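Muten walking shoes, quick review
Posted May 2024

Short version, good shoe for pavement, not so good in the heel. Long version below, typing fast, lunch is almost over.

Bought these in March after my old Raleos gave out. Paid 70 on sale. My regular loop is the park path, mostly stone, some bare dirt at the side, and I do it most days before work. 161 miles on them so far, according to my app. Grigoris Kalogeropoulos at the shop talked me into going up half a size. He was right.

Grip first. Fine on dry stone, all of it. I was worried about the joints between the slabs, my old pair had a skinny toe that caught on every one. None of that here. Sole is wide and kind of flat so you just roll over them.

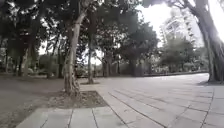

The curve on my usual loop. Big slabs, lots of trees.

Cushioning is on the firm side. Week one I hated it. Sore arches, nearly sent them back. Then it loosened up and now I do the whole loop twice with no complaints. If you want squishy get something else. Araceli Zabala who walks with me has the softer Stergiou pair and loves them, but hers are already flat under the ball of the foot.

Dirt is where they're just ok. Packed earth, no problem. Anything loose and the little grooves fill up with grit, then you're crunching along on the stone for ten minutes. I bang them on the curb. Works.
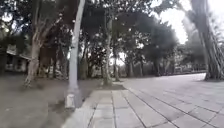

Heel is my real gripe. The lining rubs on the left one. Only the left, no idea why. Thicker socks fixed most of it but its too warm for thick socks now. Also the laces are way too long, double knot or you'll trip.

Wet stone, dont love it. Slipped a bit twice after rain, no falls. Slow down on the smooth parts.

Sizing, go up half. Width is generous. Color rubs off on light socks the first few times, wash them seperate.

3 stars out of 5. Would be four with a better heel. Would buy again at 70, not full price.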